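Search this site Enter keyword

Paiva Hand-Guide Kit, with tabletop teleop add-on

Last updated Tuesday, August 27, 2019

So this is the kit I sell the most of, and it's the one I'd hand to a friend who wants to teach an arm a chore without writing a line of motion code. You grab the wrist, walk it through the job, let go, and the Paiva box keeps the whole thing: joint angles, finger opening, both video streams, all on one clock. If you'd rather stay out of the arm's way, plug in the Naltance controller and drive it from a chair (that's how I do most of mine these days, my shoulders thank me).

The wrist camera is small and it sits close, so you get views like the next one, where a blue panel and its 1203 label take up most of the picture and everything's a bit soft. I leave those stretches in my recordings. Trim them if you like, the editor lets you.

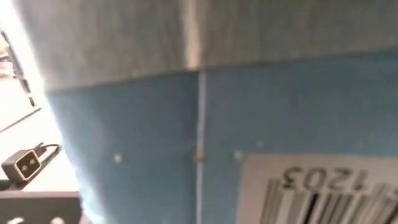

Wrist & Side Cameras

You get one of each. The wrist one clips on with 2 thumbscrews and the cable runs back along the arm, so please leave some slack at the elbow or you'll be ordering a new cable from me. The side one goes on any stand you already own. Both record at 20 frames a second, and the box holds 700 demonstrations before it starts nagging you to copy them off.

Label text comes through whichever way up the wrist happens to be, by the way! If your task depends on reading a number, turn on "upright crops" in the Sotstead software and it'll rotate them when you export. It's off by default and I get emails about it every week.

Teaching a Table Task

My standard setup is breakfast stuff. A bowl on a mat, a cereal box standing up near it, and you drive the fingers down slowly from one side. Bowls with ridges are nice to practice on, and tall boxes are a pain (they tip, go slow). I'd record around 100 demonstrations before you bother training anything, and move the bowl a little between takes. Tiny moves are fine.

Keep your bad takes too. There's a red pedal for marking them, and Sotstead files them in their own folder.

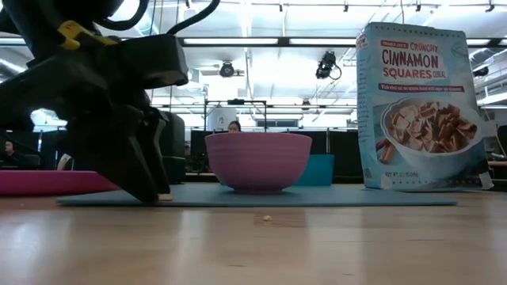
Revulon wrote in to say that their people took to hand guiding in one afternoon but needed most of a week to get smooth on the remote, and they wished the page had warned them. Fair enough, consider yourself warned! Start with the controller on its slow setting and leave it there longer than feels necessary.

In the carton: the Paiva box, wrist camera and clip, side camera, pedal, power supply, cables. The Naltance controller ships separately, and so does the spare finger pad set. The longer elbow cable is back in stock in December, so email me if you want one put aside.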